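Home Care Skills, week 2
Handout: sorting the medicine supplies
Instructor: Halina Rutkowska

Bring this sheet to lab. We start at the tables, no lecture first.

Last time we did labels. Now the sort. Everything from the household goes in one clear basin before anything gets put away. Clear so you can see what's at the bottom. Boxes, blister packs, sachets, odds and ends, all of it.

Read the whole box, not just the front. Name, strength, expiry, maker. If the label is in a language you don't read, don't guess from the color. Copy the name down as printed, ask the pharmacist. Barcode number goes on the sheet too, all of the digits.
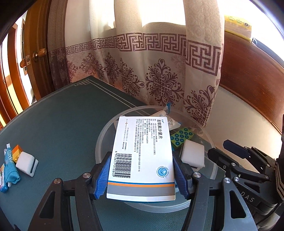
Fig. 1. Levofloxacin tablets, Chinese label, over the basin. Teal blister pack to the right.

Levofloxacin = antibiotic. Leftover antibiotics do NOT go back on the shelf "for next time". Set aside, write down, ask about take-back.

Blister packs: keep with there own box. No box, no name on the foil = separate pile.

Non-medicine stuff (foam, wrappers etc) comes out last.

Write-up is 300 words, handwriten ok. Hand to Umut Tekin, room 19, before the next lab. Missed the labels session? See Tayla McAlister for the notes.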